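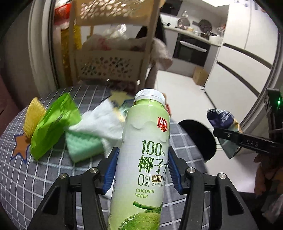 Ticket 2588
Product: Ulix label printing module
Reported by: Rhonda Thibodeau
Assigned to: Deividas Rätsep
Priority: normal
Status: resolved

Reported problem
Shelf labels with Chinese product names print as empty boxes on the back office printer. Latin text, digits and the barcode print correctly. The on-screen preview shows every character. First noticed after the October update.

Log
Rätsep: Requested the template file and a print to PDF. The PDF is correct, so the item database and encoding are fine. The fault is between the spooler and the printer.

Rätsep: Printer is set to use device fonts. The resident font has no Chinese glyphs. Before the update the template forced text to be sent as graphics – that flag is missing from the new template.

Thibodeau: Turned on "Send text as graphics" under Advanced. Characters now print, but a batch of 50 labels stops at label 33 with a memory error.

Rätsep: Expected at 600 dpi. Set resolution to 300 dpi and split batches to 20 labels. Clear the queue and power cycle the printer before retrying.

Thibodeau: Three batches printed with no errors. Small text on the second line is a little softer than before but readable. Barcodes scan.

Triin Šimkus: Flag restored in the master template. Sites with a local copy of the template need to set it by hand – the update does not overwrite local copies.

Closed 11/23/24. Batch limit stays at 20 until the memory error is looked at in a separate ticket.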